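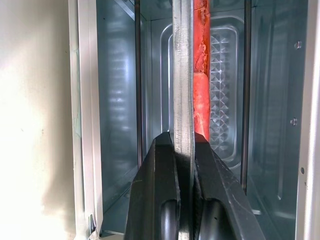 Page last changed: November, for release 17

Huvari Grasp Monitor

Grasp Monitor is a software module that watches a two-fingered gripper through the wrist camera and reports whether the held part is still where the planner believes it to be. It runs beside the motion controller and does not replace it. The module is sold as an add-on to the Huvari planning package and cannot be installed alone.

It was written for thin, flat metal parts handled inside small enclosures. A compact oven is a hard case of this kind. The walls are sheet metal and throw reflections back at the camera, the embossed back panel gives each raised facet a bright side and a dark side, and a narrow strip held edge-on offers very few pixels across its width. General-purpose edge detectors tend to return the panel pattern and the wall reflections along with the strip, and the planner then has to choose between them.

How it works

The module takes the known position of the fingertips as its starting point and searches outwards along the part in both directions. Edges that do not pass between the fingertips are dropped before any pose is calculated. A slight bend at the grip is allowed for: the part is modelled as two straight sections joined at the fingertips, and the angle between them is reported as a separate value. If the angle changes during a move, the controller can be told to slow, hold or release.

Nearby objects are kept in a second list. A red rod standing almost against a silver strip is separated first by colour and then by texture, so a mottled or flaking surface does not cause it to be split into several objects. Dark rods are treated as keep-out volumes by default. The margin around each volume is set in the cell file and may be different for the fingers and for the held part.

Settings

Update rate: 66 Hz with the standard camera driver.
Start-up time after a cell file change: 10 seconds.
Parameters: 269, of which 17 are shown in the basic view. The rest are reached from the expert view and should be left at their defaults unless support advises otherwise.
Logging: pose, bend angle and keep-out distance, with the matching camera image stored on every hold event.

Limits

The module does not measure grip force and does not detect heat. It needs both fingertips in view - a camera mount that hides either one will stop the module from starting. Parts that end inside the grip are not supported in this release.

Changes in release 17

The Pavliuk reflection filter is now on by default. Cell files from the Ekero format are converted on first load, and the original is kept. Corrected a fault in which the bend angle was given the wrong sign when the camera was mounted upside down (reported by Naa Laryea, Gavport).

Technical contact: Kiros Fikre, planning software. Please include the cell file and the hold log with any fault report.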